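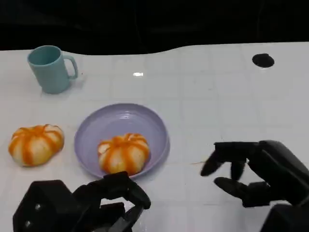 Glaze is a thin glassy coating melted onto fired clay. Seals the surface, adds color, makes it easier to wash. Made from three basic parts: silica (the glass), alumina (keeps it from running off the pot) and a flux, which lowers the melting point. Finish can be glossy, satin or matte. Matte surfaces, the sort of look seen on the pale teal mug, scatter light instead of bouncing it straight back, so a color reads softer and a bit chalky. Pale blue-greens have been popular for table wares for a long time, in both studio and factory work.

Types

Usually sorted by flux or by firing temperature. Lead glazes: low fire, bright, easy to use, now avoided for anything that touches food. Tin glazes: white and opaque, good for painting over. Ash glazes: wood ash and clay, runny, greens and browns mostly. Salt glaze is the odd one, no coating brushed on at all. Salt goes in the hot kiln and the vapor reacts with the clay. Leaves an orange peel texture.

Matte glazes

Two main routes. First is high alumina, which gives a true matte. Second is slow cooling, so tiny crystals grow in the surface as it sets. A third kind is just an underfired gloss glaze. Looks matte but isnt fully melted, and can stain or leach. Testing with vinegar or a lemon slice overnight is common; a color change means trouble. Rough mattes also pick up gray streaks from knives and spoons, called cutlery marking.

Color

Copper gives green, or turquoise in an alkaline glaze. Cobalt gives blue, very strong, small amounts only. Chrome gives a flat green. Commercial stains are more predictable and most production potters use them for teals.

Firing

Earthenware is fired low, stoneware high. A typical stoneware glaze firing peaks near 2,275 degrees Fahrenheit. Most pots are fired 2 times: a bisque firing first, then glaze. Bottoms are wiped clean or waxed so they dont stick to the shelf.

Faults

Crazing is a net of fine cracks, from glaze shrinking more than the clay. Shivering is the reverse, flakes popping off rims and handles. Crawling leaves bare patches, often from dust or grease on the bisque. Pinholes come from gas escaping late in the fireing.

Holtwood mattes

Small pottery at Holtwood, run by Paraskevi Margaritis, known for dry pastel mattes. Its test book lists 300 tiles, many of them failures. Loubna Benkirane later reworked the recipes for the Gimard line.

See also: slip, engobe, kiln

By Loubna Benkirane, October 14, 2024

We use cookies to improve your visit. Accept | Settings

Contact | Copyright Clarnent | Back to top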